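Tue 19 May

Picked up where the whiteboard left off, which was a drawing of a bottle and the word WHY.

The problem, for anyone reading this in August and wondering what we did all spring: two-arm planning in Vidivari on the wine rack task. Both arms plan fine alone. Together, the right one commits to a neck grasp and the left one decides the only civilized way to its own goal is through its colleague's elbow. The planner then rejects everything, thinks for the full timeout, and reports "no solution" in the tone of a waiter who has run out of the fish.

Ran the nightly batch against the current config first, so there'd be a number to be ashamed of. 472 planning requests, timeout at 30 seconds. Didn't wait for the summary script, because the summary script is also broken (it sorts joint names alphabetically and then assumes they weren't). Fixed that. The left and right wrist errors had been swapped in every plot, so please disregard my remarks last week about the left arm. It has been slandered.

Then the real work, in order:

1. Pulled the collision padding out of the global config and made it per link. It was one value for everything, forearm and fingertip alike, and with padded fingers no neck grasp is ever collision-free.
2. Set the finger padding to zero for the grasped object only. The neighbors keep theirs.
3. Moved the camera mounts and their cables into the model as fat capsules. Until today the planner believed the wrists were bald.
4. Broke step 3 by parenting the right capsule to the base. Spent 50 minutes admiring an arm that was in permanent collision with a cable it wasn't wearing.
5. Fixed step 4.

Perception is the other half of it. The bottles lie at a slant in the rack, and the pose estimator still has an upright prior baked in from the shelf task. On the clear glass it mostly fits the label and guesses the rest. The blue one is the easy customer: big label, loud color, sensible axis. The olive-green one is next best. For the others I now take the axis from the rack model and only let the estimator slide the bottle along it. Cheating, but it's documented cheating.
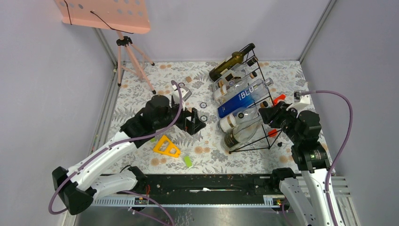 Evanthia Stergiou read the diff over lunch and objected to that last part: if the axis comes from the rack, then a rack that gets bumped takes every bottle down with it, and we will have built a very confident way of being wrong. She'd rather see the rack pose re-estimated before each grasp and the plan thrown out if it has moved more than the finger clearance. Annoying, and correct. Added a check. It throws the plan out a lot more often than I'd like, so either the rack wanders or the rack fit does. My money is on the fit – thin black wire is not a generous thing to fit a model to.

Afternoon: tried staggering the arms. Right arm plans to its grasp, left arm gets the right arm's whole trajectory as a swept obstacle, then both get retimed together. Less elegant than the joint planner and much faster to debug, because when it fails you at least know which arm to glare at. Worst case I saw was a 24-waypoint tour by the left arm to reach something right next to its fingers. Shortcutting pass should eat most of that. Haven't written it.

Open:

- rack fit jitter, log it with the arms parked before blaming anybody
- shortcutting for the left arm
- retiming ignores the jerk limits on the wrist joints, see the TODO I left there and forgot
- Lena Gajewski has the old Cunero scene files; ask if the rack mesh in there is in millimeters or in hope
- rerun the full batch tonight with the staggered planner, same seeds, config saved as `stagger_b`

Batch queued. I checked the seeds twice and the output path once.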